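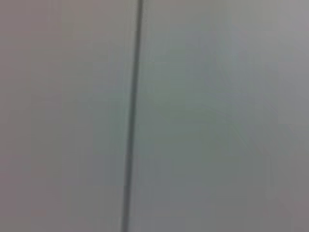 Premside Library Service | Collections Processing Department

Section 5. Setting Up the Stutine Label Printer

This section covers the installation of the Stutine label printer at a branch processing desk, the loading of label rolls, and the connection of the printer to the Biston catalog program. It applies to every branch that prints its own spine and barcode labels. Branches that receive items already labeled from the central workroom do not need to follow it.

Read the whole section before starting. The person carrying out the work must be able to sign in to Biston with a processing account. A circulation account does not show the printing menu.

5.1 Before You Begin

Check that the following items are in the carton:

Label printer
Power adapter and cord
USB cable
Roll spindle with two end guides, one fixed and one sliding
Cleaning card in a sealed sleeve
Test roll

The test roll is short and is meant for set-up only. It does not carry the adhesive approved for library materials. Do not place labels from the test roll on books, discs or cases.

Regular rolls are ordered from Bajpai through the supplies form. Each roll holds 2,000 labels. Spine labels and barcode labels come on separate rolls, and the core of the roll is marked S or B.

Keep the carton and the inserts until the printer has been in use for a full month. Printers returned without their original packing are often damaged on the way.

5.2 Choosing a Location

1. Place the printer on a level surface within reach of the processing computer. The cable supplied must reach without being stretched.

2. Leave enough room in front of the printer for printed labels to come out freely. Labels that press against a wall or a stack of books will curl back into the slot.

3. Leave enough room above the printer for the cover to open fully. On most models in use at Premside branches, the cover opens upward and toward the back.

4. Keep the printer out of direct sunlight and away from heating vents. The labels are heat sensitive and will darken.

Note: Where the desk is made up of sections, all four feet of the printer should rest on the same section. A printer that straddles a joint may rock during printing, and the printed lines will be uneven.

Caution: Do not set the printer on top of the computer, on a book truck, or on the same shelf as the desensitizing unit. The desensitizing unit may interfere with the label sensor.

5.3 Connecting the Power

1. Confirm that the power switch on the back of the printer is in the off position.

2. Plug the adapter into the printer, then plug the cord into a wall outlet. A power strip may be used if it has a surge protector. Extension cords may not be used.

3. Turn on the switch. The status light flashes orange while the printer starts, then turns off.

4. Wait for the light to show steady green. If no roll has been loaded, the light will stay orange. Continue with 5.4 in either case.

Caution: Use only the adapter supplied with the printer. The adapter for the receipt printer has the same plug but a different voltage, and it will damage the print head.

Do not connect the USB cable at this stage. If the cable is connected before the driver has been installed, the computer may assign a general driver that does not recognize the label size. Should this happen, refer to 5.8.

5.4 Loading a Roll

1. Press both side latches and lift the cover.

2. Remove the spindle. Pull off the sliding end guide.

3. Slide the roll onto the spindle so that the labels will feed from underneath, with the printable side facing up as they enter the slot.

4. Push the end guide back on until it touches the roll. There should be no gap between the guide and the roll, but the roll must still turn freely.

5. Set the spindle back into the printer and feed the edge of the backing paper into the slot. The printer takes hold of the paper and moves one label forward.

6. Close the cover and press it down on both sides. A click should be heard from each latch.

7. Press the feed button. One blank label should come out and stop with its edge in line with the tear bar.

If the label stops short of the tear bar or passes beyond it, press the feed button again. The printer sometimes needs several labels to find the spacing. If the position has not settled after 5 labels, remove the roll and load it again from step 1.

Note: Do not pull labels backward out of the slot. A label can peel away from its backing and stick to the roller. To remove a roll, cut the backing paper behind the slot and use the feed button to clear the remaining piece.

5.5 Installing the Driver

The driver is stored in the staff software library. It must be installed from there and not from a website or from a disc found with an older printer.

1. Sign in to the processing computer and close Biston if it is open.

2. Open the staff software library and select Label Printing.

3. Select Install and wait for the message that the installation is complete. The window may appear to stop responding for a short time. Do not close it.

4. When the message asks for the printer, connect the USB cable to the printer first and then to the computer.

5. Restart the computer, even if no message asks for a restart.

After the restart, the printer should be listed with the computer's other printers under the name Stutine Label. Do not change this name. Biston looks for the printer by name and will not find it under any other.

Do not set the label printer as the default printer. Staff who print letters or hold lists from the same computer would send them to the label roll.

5.6 Connecting to Biston

1. Open Biston and sign in with a processing account.

2. From the Tools menu, select Workstation Settings, then Labels.

3. In the Printer box, select Stutine Label.

4. In the Stock box, select Spine or Barcode to match the roll that has been loaded.

5. Set Darkness to 40. Higher settings shorten the life of the print head and can cause the print to spread.

6. Leave Rotate Text unchecked for spine labels. Check it only for the narrow labels used on audio cases.

7. Select Save. Settings are stored on the computer and apply to every person who signs in there.

Note: The Stock setting does not change on its own when a different roll is loaded. Branches that switch between spine and barcode rolls during the day must change the setting each time. Branches that process more than 40 items on an ordinary day may ask the department for a second printer, so that each kind of roll can stay in place.

5.7 Printing a Test Label

1. In Biston, open the record of any item that belongs to the branch.

2. Select Print Label, then Test. The test label shows the call number with a thin border around it.

3. Check that the border is complete on all sides. If one side is missing, open Workstation Settings and adjust the left or top margin in small amounts until the full border appears.

4. Print 2 regular labels in a row and compare them. The text should sit in the same place on both.

5. For barcode labels, scan the printed barcode with the desk scanner. The number shown in Biston must match the number printed under the bars.

Do not begin regular work until a barcode label has been read correctly by both the desk scanner and the self-checkout station. The self-checkout scanner is less forgiving of faint print.

When the test is complete, remove the test roll and load a Bajpai roll as described in 5.4. Write the branch code on the underside of the printer with the marker provided by the department.

5.8 If the Printer Does Not Work as Expected

The status light stays orange.
The cover is not fully closed, or the printer cannot find the edge of a label. Press down on both sides of the cover. If the light does not change, load the roll again.

The printer feeds blank labels.
The roll is upside down. Only one side of the label can be printed. Take out the roll, turn it around and load it again.

The print is faint on one side.
The print head needs cleaning. Turn off the printer, let it cool, and pass the cleaning card through the slot. Do not use alcohol wipes intended for hands, as they contain lotion.

Biston reports that no printer was found.
Check the printer name as described in 5.5. If the computer shows the printer under a general name, disconnect the USB cable, remove that printer from the list, and repeat 5.5 from step 1.

Long call numbers are cut short.
The Stock box is set to the wrong roll, or the call number has been entered on a single line. Correct the line breaks in the item record – changes made in the print window are not saved.

If the problem continues, send a request to Collections Processing through the staff help form. Include the branch code, the color of the status light and the wording of any message shown by Biston. Do not open the printer housing.

Continue to Section 6, Applying Spine Labels and Covers.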